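Minutes of the monthly meeting, residents' energy cooperative, Wustgate
Meeting held in May, in the reading room of the old school. Start: 18.30.

Present: the chair, the secretary, the technical group, the purchasing group and members from both streets. Apologies were received from the two members who look after the website.

1. Minutes of the previous meeting

The minutes were read and accepted with one correction. In point 4 it was written that the inverter of the school roof is under guarantee for ten years. The correct period is five years, and a longer guarantee must be paid separately. The secretary will correct the copy in the folder.

2. Report on the school roof

The technical group reported that the system produced 2461 kilowatt hours in the last quarter. This is a little less than in the same quarter last year. The group thinks that the chimney side is the reason, where the lime tree has grown and gives shade in the afternoon. The school has been asked for permission to cut the branches. The answer has not come yet.

One member asked if the panels should be washed. The technical group answered that rain is enough on this slope, and that walking on the roof with buckets would be a bigger risk than the dirt. The member was not fully satisfied with this answer and asks that it is written in the minutes.

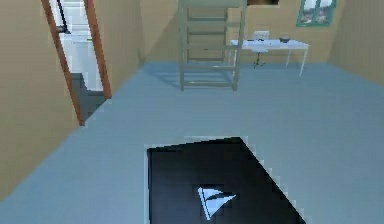 STORAGE AND BATTERIES

3. Offers for the common battery

The purchasing group has received two offers, from Buma and from Medve. Both were sent to the members before the meeting, but the second page of the Medve offer was missing in the e-mail. It was read aloud.

The Buma offer includes the battery, the cabinet and the connection work. It doesn't include the foundation for the cabinet, which we would have to arrange ourselves. Delivery is promised in up to 32 working days after the order.

The Medve offer is cheaper for the battery itself, but the price for connection is given per hour and without a maximum. The group has asked two times for a fixed price. Medve wrote that they can only give it after a visit.

There was a long discussion about the place of the cabinet. The technical group prefers the north wall of the bicycle shed. Some members living near the shed are worried about noise from the fan at night. It was agreed that the noise figure must be given in writing by both suppliers, measured at a distance of 3 metres.

Decision: no order will be made before both the noise figures and the Medve visit are received. The offer from Buma must be extended, and the purchasing group will ask for this in writing.

4. Monitoring portal

Since the winter our readings are shown in the Cloltel portal. Of the 93 member households, most have now made their account. A few members still can't log in after the change of password. The technical group asks these members to send the name of their street and the meter number, and not the password itself.

It was also asked why the portal shows a different number than the meter in the cellar. The portal counts before the inverter and the meter counts after it, so a small difference is normal. The technical group will put a short explanation on the noticeboard.

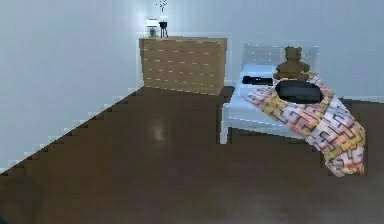

Purchasing Group, Wustgate Energy Cooperative

5. Group order of panels for private roofs

The purchasing group is preparing a common order for members who want panels on their own house. Interested members must give the direction of the roof, the type of tiles and the age of the fuse box. Without the last information the installer will not calculate a price, as we learned the last time.

A question was put about balcony panels for members who rent their flat. The group will find out if these can be in the same order. The written agreement of the landlord is in every case the duty of the member.

6. Any other business

The key to the meter cellar must be returned on the same evening. It was away for two weeks in the spring and the reading could not be made.

The ladder of the cooperative needs new rubber feet. Purchase approved.

7. Next meeting

The next meeting will be in June at the same place and hour. Points for the agenda should reach the secretary one week before.

The meeting was closed at 20.45.

Minutes taken by the secretary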